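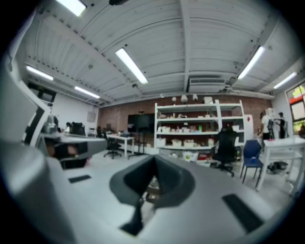

Main workroom, Purkness building: back wall with shelving, screen and desk.

Totitthorpe Facilities Forum > Shared Spaces > Workroom layout and lighting
Thread opened in December

galtent_facilities
Posts: 992
Members are invited to comment on the layout of the main workroom before the new furniture plan is submitted. The present proposal keeps the tall white shelving against the brick wall and moves the large screen on the rolling stand to the window side. The desk in front of the screen would move with it. A budget of $2,895 has been approved for the room, and this amount must cover any additional shelving, cable covers and labels. Comments should address the layout only. Requests for new chairs are handled in a separate thread.

purkness_east
Posts: 100
Our group supports keeping the shelving where it is. It has four open levels and everything on it can be reached from the front. We do ask that the boxes be labeled on the side facing the room. Most of them are white or beige, and staff from other groups regularly take down the wrong one.

jugah_ops
We do not support moving the screen. Glare from the window would make it difficult to read in the morning, and the present position against the brick is the better one. The stand is on wheels, so any group that needs the screen elsewhere may move it for a meeting and return it afterward.

galtent_facilities
The glare concern is noted. The proposal was prepared on the basis of afternoon use. Would blinds on the window side resolve the objection?

jugah_ops
In part. Blinds would take a share of the budget that was intended for storage, and our position is that storage should come first.

quietdesk2
With respect to the previous post, storage is adequate. The ceiling lights are the larger problem. They are bright across the whole room, and the three pendant lamps by the shelving add very little when the main fixtures are on. I request that the pendants be placed on their own switch - they would be sufficient for early evening work at that end.

purkness_east
We disagree that storage is adequate. Almost every group has items waiting in the hallway. Separate switching for the pendants is reasonable if it can be charged to building maintenance.

galtent_facilities
Electrical work is charged to maintenance and does not affect the room budget. A request for separate switching will be filed. The screen will remain in its present position until the blinds have been priced, and the desk will remain with it. Groups with items in the hallway should send a list of box sizes to the facilities desk by noon on the last working day of the month.

quietdesk2
Thank you. Please confirm whether the air-conditioning unit at the back is included in the same request. The desks nearest to it receive a direct draft.

galtent_facilities
It is not included. Please file that item under Heating and Cooling, with the desk numbers affected.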